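Print this page | E-mail to a friend
Reading time: 2 minutes

Sticky business

By Selina Hollenstein

Every July I get the urge to redecorate, and every July I remember that I rent. Self-adhesive film is the compromise. It costs less than paint, it annoys landlords less than paint, and the manufacturers swear it peels off again.

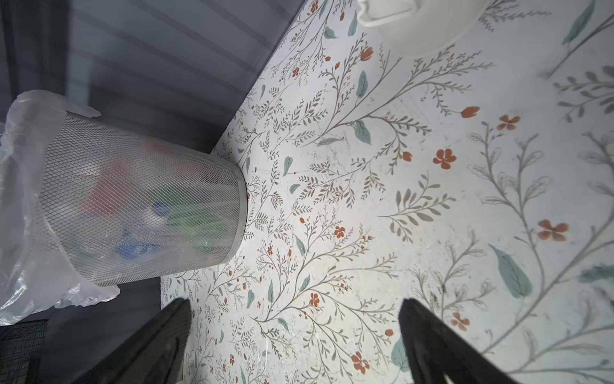
Photo: Fabian Hofstetter

Since the spring issue I have had more letters on bubbles than on any other subject. Most of you are peeling off the whole backing sheet and then hoping. Peel back a hand's width, stick that down, and pull the rest away from underneath as you go, smoothing from the middle outwards. An old bank card wrapped in a sock does the job of the smoothing tool that Kuusk would like to sell you. Stubborn bubbles can be pricked with a pin and pressed flat.
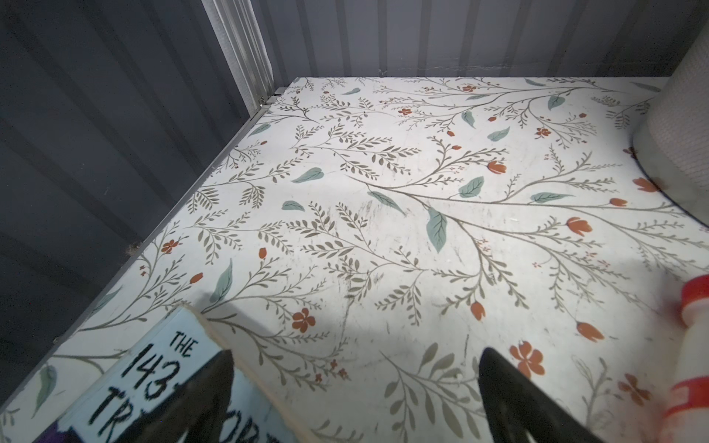 Choosing a pattern is where marriages suffer. Plain white looks smart for a day and then shows every cup you have ever owned. I was a sworn enemy of florals until my sister's kitchen. Now I'd say a busy print like this one, all thin stems and rust-orange blossom on white, is kinder to live with, although white is still white and the grey scuffs do show. Buy one more roll than you need. The shop will be out of it by the time you find you've cut the corner wrong.
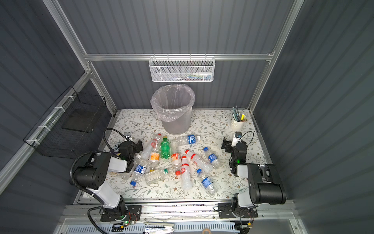

As for removing it, a hairdryer on low and a great deal of patience. Pull slowly, and keep the film folded back close to the surface. Any glue left behind comes off with cooking oil, and the oil comes off with washing-up liquid. Fabian has asked me to add that he did not enjoy either stage.

Contact the Willaveo newsletter | © Willaveo | Back to top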